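Vulach Hand Gripper Pair: two months of folding cloth

Reviewed by Signe Sundqvist

I bought the Vulach pair in August to collect folding examples for a small learning project in Gruvumville. Before this we drove the robot arm directly by teleoperation, and one clean fold could take most of a coffee break. With hand-held grippers you do the job yourself and the camera on each tool records what the fingers do. The recordings are then used to train the arm.

You get two grippers, two chargers, a calibration board and a thin printed manual. Ottar Solheim and I had both tools recording about an hour after opening the box. Most of that hour went to pairing. The left and right units have to be started in the right order, and the manual mentions this on the second-to-last page.

We have now kept 791 takes, nearly all of them cloth: towels, shirts, pillowcases, a fleece blanket. I threw out 252 others, and I'll come to why.

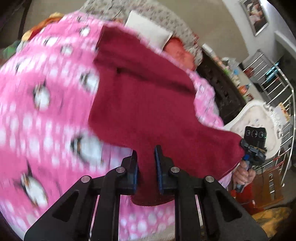
Two-handed work: a maroon cloth held between the grippers, over the penguin blanket.

The grip itself is the best part. The pads have enough give to take a narrow strip of terry and hold it while the other hand pulls. Thin cotton is harder. If you come in flat you tend to close on two layers when you wanted one, and you have to roll your wrist a little to separate them. Jocelyn Campbell picked this up in an afternoon. I needed longer, and my early takes show it — lots of opening and closing with nothing gained, which is a bad habit to hand to a model.

Weight is fine for short takes. After a long session my forearm is sore, mostly from the squeeze, and I now stop after 16 takes and switch with someone. The handle is a bit thick for small hands. Ingvild Westerberg wrapped hers in sports tape and says it still turns on her when she pulls hard.

The wide lens is a good choice for this work. It keeps both fingers in view along with plenty of the room, and the tracking seems to depend on having things to look at. We record in lived-in rooms with the usual cushions and clutter and leave it all where it is. In a bare hallway we lost position far more often. A patterned blanket under the cloth has never given us trouble, though very quick moves blur it.

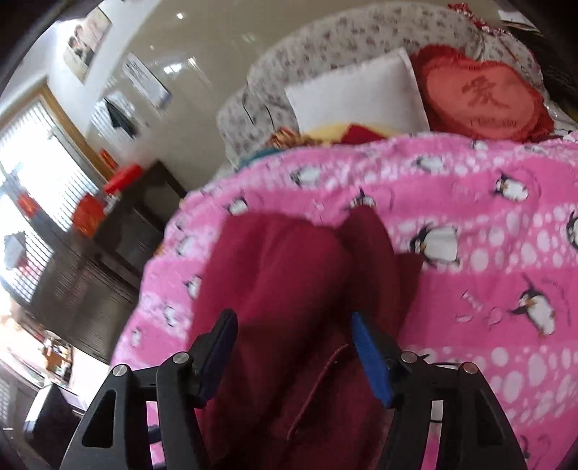

Software and file handling

The grippers record to internal memory and you pull the files over a cable with Cliltus, the desktop program that comes with them. It works, but slowly. Copying a full session takes longer than dinner. There is no way to delete a bad take from the gripper itself, so I say "bad" out loud and write the take number on a pad.

Cliltus checks each take for lost tracking and for drift between the two clocks. Clock drift accounts for most of the 252 I discarded. If one unit goes to sleep between takes it can wake up slightly off, and the two hands no longer agree about when the cloth changed sides. Sverre Strömberg at Solheim, the shop that sold us the set, told me to lower the sleep setting to never. That fixed it and costs some battery. I would have liked to see it in the manual.

Labels are free text only. Decide on your wording before you start. We had "fold half," "half fold" and "folded in half" in the same set, and I spent a Sunday merging them.

Dark cloth deserves a mention. On maroon and navy the inside of a fold goes very dark in the video, and it can be hard to tell where one layer ends and the next begins. Daylight helps. So does slowing down just before the pinch so that the edge stays readable for a moment.

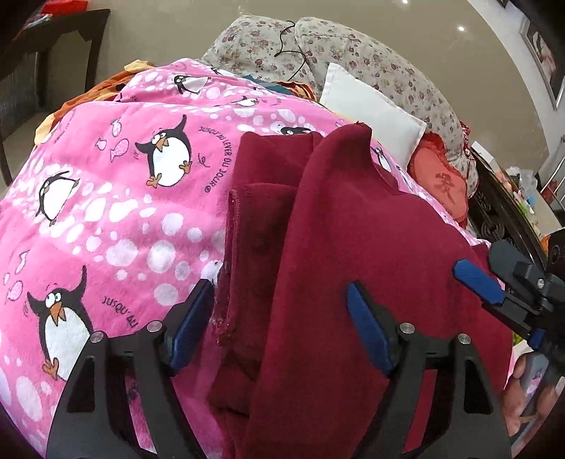

I also began varying the start. At first we laid every piece out neatly, and the arm learned to fold only neat pieces. Now we drop the cloth any way it falls, bunch it up, or leave it half folded from the take before. Success on rumpled cloth got noticeably better after the next training run. I credit the tool for some of that, as resetting takes seconds when you are standing right there.

Wear so far is light. One finger joint developed some play and needed its screw tightened. The pads pick up lint and grip less well when they do, so we wipe them between sessions. Spares are sold only in sets of eight, which is more than I will use this year.

Good: secure grip on thick cloth, wide view, fast resets.
Less good: pairing order, slow copying, no delete button, thick handle.

I would buy it again for cloth. For anything small and hard, such as buttons or coins, I would try one first. The pads are too soft for that and we gave up on it after one evening.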